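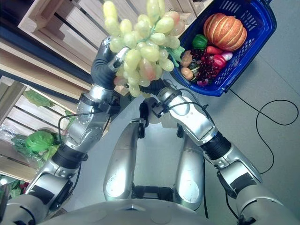

Artificial grapes, pale green, with stem and leaf.

Plestholm Table Grape Storage Trial
Progress report, second period
Prepared by Danica Atanasov for the Grelby Fund

1. Status
Work is on schedule except for the humidity series, which started in December, three weeks later than planned. The delay came from a failed compressor in cold room 2 at the Ticona site. The replacement unit was charged to the maintenance line and does not affect the grant budget.

2. Work completed
A total of 1,074 bunches were graded at intake and 117 were rejected for split berries or stem damage. The remainder were packed in vented cartons and assigned to 5 storage treatments. Mean bunch weight after trimming was around 700 grams. Stem browning is scored every two weeks on the scale agreed in the first period.

3. Interim findings
Weight loss is lowest in the lined cartons. Gray mold is present in all treatments and is heaviest in the cartons nearest the door. Yaneth Apaza is checking whether the door position explains the difference or whether those cartons came from one late-picked block. No conclusion should be drawn on liner type until that check is finished.

4. Problems
Two data loggers at Flosside stopped recording overnight. The gap was filled from the room controller log, which reads to the nearest whole degree only.

5. Next period
Final firmness readings, sugar content by refractometer, and the shelf-life test at room temperature. Draft tables will be sent with the next claim.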